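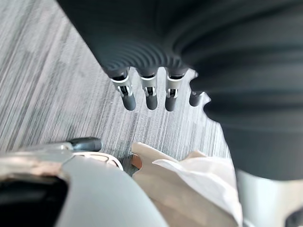 Blandine Bodin wrote to ask why the folding ramp she bought for her front step feels so much steeper than the one at her sister's house, when both doors look the same height from the sidewalk. She uses a manual chair and can get up her sister's ramp alone. At her own door she needs a push, and coming down she doesn't trust her brakes.

We get some version of this letter every month, so it gets the long item in this issue. The short reply to Blandine is that her ramp is too short. She sent measurements with her letter. The rise at her front door is 7 inches and the ramp is 48 inches long. The rise at her sister's is 4 inches, and the ramp there is also 48 inches. Same ramp, different step.

The usual guideline is one foot of ramp for every inch of rise. That gives you a slope most people can manage in a manual chair without help. By that rule a 48 inch ramp is right for a 4 inch rise and no more. Blandine would want 7 feet.

Many portable ramps are sold with a second, steeper figure on the label. Sometimes it says two inches of rise per foot, and sometimes it says three for an unoccupied chair or scooter. Read that line carefully. A ramp rated for loading an empty scooter into a van is fine for that job and a poor choice for a person sitting in a chair.

How to measure

Lay a straight board on the top landing so it sticks out level over the steps, and measure from the underside of the board to the ground at the spot where the ramp will end. Don't measure the face of the step. If your front walk slopes away from the house, the ground where the ramp lands will be lower than the ground at the bottom of the step, and that can add an inch or two. For a long ramp, check again once you know the length, as the landing spot will have moved.

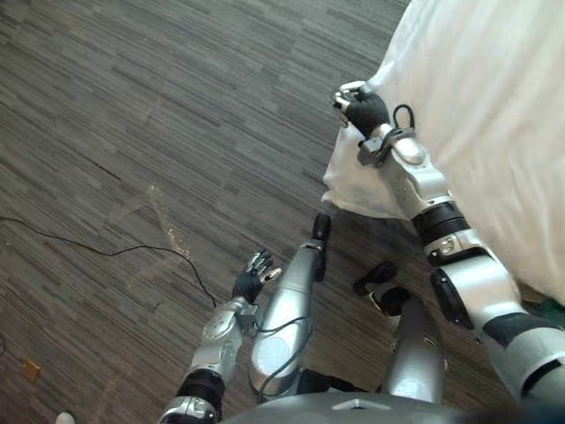 Then measure the doorway between the frames, with the door open all the way. A lot of doors don't open flat against the wall, and the thickness of the door takes something off the clear width. Measure the chair too, at its widest point, which on most manual chairs is the handrims. You want a bit of knuckle room on each side.

Look at the landing as well. If the door swings outward, you need somewhere to sit while you open it. A ramp that comes right up to an outward-swinging door means backing down the slope with one hand on the knob. In that case a small platform is worth having, even if it means a shorter ramp budget this year and a helper until the next.

Weight rating

Add up the person, the chair, the batteries if it's a power chair, and anything hanging on the back. If a helper will be on the ramp at the same time, add the helper. The Rurna two-panel ramp we keep in the store is rated for 680 pounds, and that covers most manual chairs and a helper with plenty left over. Some power chairs get closer to the limit than their owners expect. The chair weight in the manual often leaves out the batteries, the seat cushion and the leg rests. 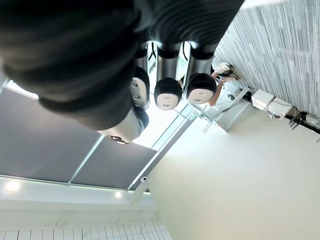 Four heads in black caps.

Separate tracks or a solid surface

The Jismont track ramps come as two narrow channels, one for each side of the chair. They are light, they slide together to fit behind a car seat, and the pair costs $228. They don't suit three-wheel scooters, and they are awkward for a helper, who has to walk up between the tracks and step over the edge at the top. They also have to be set the right distance apart every time. We sell them mostly to people who travel with a relative and a basic four-wheel chair.

A solid ramp is heavier to carry but simpler to use. The Goossens folding model closes like a suitcase and has a handle on the long side. If you live alone, try lifting it before you buy it. Several customers have brought one back in the first week, and the reason was nearly always the weight.

Edges are worth a look, too. Raised sides keep a front caster from wandering off. On some of the cheaper ramps they are so low that a small caster can climb over them if the chair goes up at an angle.

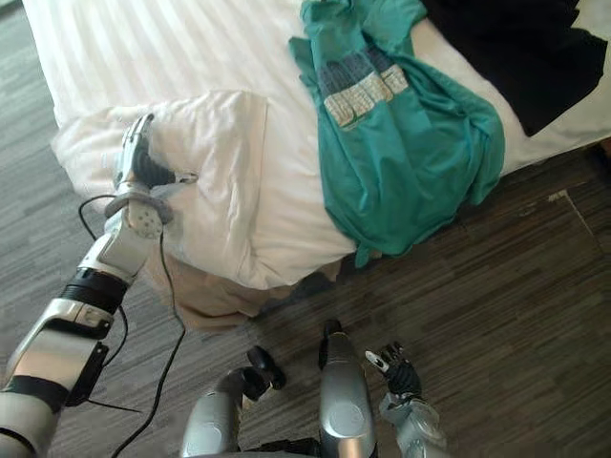 Keep the top lip flat on the landing along its whole width. If one corner is up, the ramp will rock, and a rocking ramp tends to creep backward a little with each trip. Most ramps come with safety pins or a strap to hold the lip in place. Use them, including on the short trips. In snow or freezing rain, brush the surface off and go easy on the salt, which is hard on aluminum and gets into the hinge. Grip tape wears out first in the two lines where the wheels run, and new tape is cheap. Wipe the old glue off before putting it down.

Borrow one first

Trikside has loan ramps in three lengths. You can take one home for a week on a $100 deposit, which goes toward the price if you decide to buy. Bring your rise measurement, your door width and the total weight when you come in. A phone picture of the entry is useful too – stand back far enough to get the walkway in. The longest loan ramp won't fit in a small sedan, so call ahead if that's what you drive.

Blandine has the 7 foot ramp on loan now. We have asked her to try it with her groceries on the back of the chair, and her letter on how it went will run in the April issue.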